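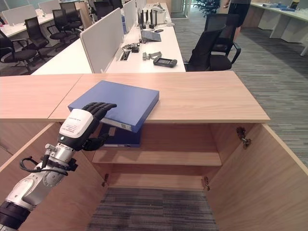 I put off dealing with the paper in my home office for so long that it became a sort of landscape feature. Receipts, tax stuff, the manual for a dishwasher I no longer own, all of it leaning against the wall in grocery bags. What finally got me moving was settling on one kind of container and one place to keep it. For me that's the thick blue file box, the kind with a label strip down the side, and a low wooden cabinet with doors and an upper shelf. One box already lying on the shelf, another up on the top of the cabinet, both doors wide open: that's pretty much how the whole job looks from start to finish, so if you like the look of that, read on!

Start by emptying the cabinet. All of it, even the bottom. I know it's tempting to slide things over to one side and work around them (I tried this in June and ended up with two half-sorted halves), but you really want to see the bare shelf before you decide what lives there. Wipe it down with a barely damp cloth and leave the doors open while you go make coffee.

Now the sorting. Dump one bag at a time on the floor or a big table and make piles. My piles are house, car, money, medical, and "ask Yasir," because my husband Yasir keeps paperwork I can't make heads or tails of. Yours will be different. Don't read anything yet! If you start reading old letters you'll still be sitting there at dinner. Pull out the paper clips and rubber bands as you go, and take things out of their envelopes unless the postmark matters.

When the piles are done, go through each one and toss what you can. I'm not going to tell you how long to keep tax records, so look up the rules where you live. What I will say is that I got rid of 13 years of bank statements I could get online anyway, and the shredder had to rest twice.

Next, fill the boxes. Put the newest papers on top and a plain divider sheet between years. Stop before the box is stuffed. A full one can hold up to 1000 sheets if you really lean on the lid, and then you'll never want to open it again, so I quit when I can still slip my hand in beside the paper.

Label before you shelve. Write it on the strip in marker, big and short: CAR. HOUSE. My friend Bảo Thái types his labels and they look gorgeous, but I've got to squint at them. If you change your mind about categories a lot (guilty), write on a piece of masking tape instead and stick that over the strip.

Then load the cabinet. I lay my boxes flat on the upper shelf with the label edge facing out, starting from the left and working over. Flat means nothing slumps when I pull one out. The boxes we open all the time get the shelf, and the bottom is for the ones we only need once a year. Check that the doors close before you put anything else away! A box that's poking out even a tiny bit will hold the door open, and you'll be bumping your shins on it for weeks.

One last habit. When I need something, I set the box up on top of the cabinet, find the paper there, and put the box back before I walk off with whatever I found. It took me a while to get used to it, and Yasir is still working on his.

Next up I'm tackling the drawer with all the chargers. Wish me luck.

Posted 2021-08-23
14 shares | 6 comments
Contact | Copyright Okora Home Notes | Back to top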